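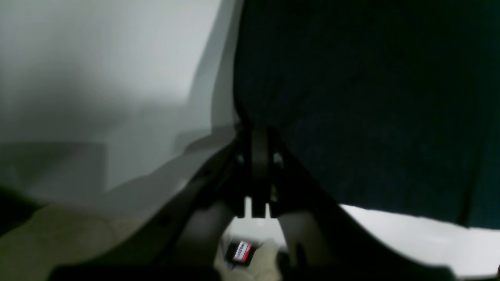 I'd been at Skultix for 29 minutes when the laundry robot tried to eat my sleeve. All right, it wasn't my sleeve – I'd been told to stand behind the yellow line and I did – but it was somebody's, and the sound of stitching going pop is one I won't forget in a hurry!

Rochelle Castellanos, who runs the folding tests, didn't even look up. "Grip fault," she said, and reached for the stop button.

The trouble began in December, after a software update. The fingers would close on a hem, pull, and simply never get the message to let go. Out of 778 folds that month, 10 ended with torn cloth.

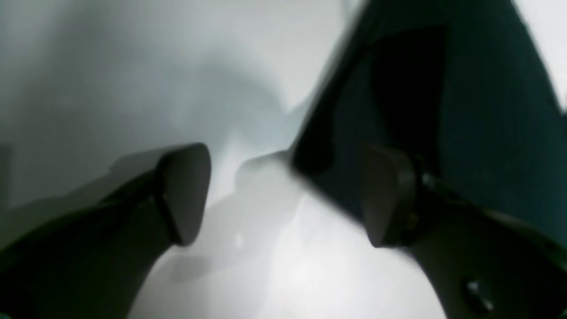 Dark fabric was the worst, Rochelle told me, and she blames the way the software guessed where an edge was (she drew me a diagram on a paper bag, which I've kept). If it guessed wrong, both arms pulled against each other, and neither would give way.

We use cookies to make this site work and to see what you like reading. Accept all | Manage choices

Teodor Lungu, the safety man, was far more bothered about fingers than trousers. He's since had a pull limit put in, so the arms go slack once they're tugging too hard.

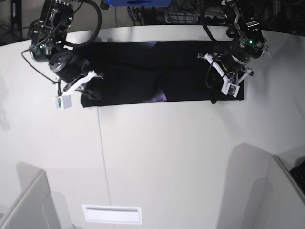 He made me try it with an old tea towel, me at one end and the robot at the other. It let go in around 3 seconds. Teodor wants that down to one before anyone works inside the yellow line again.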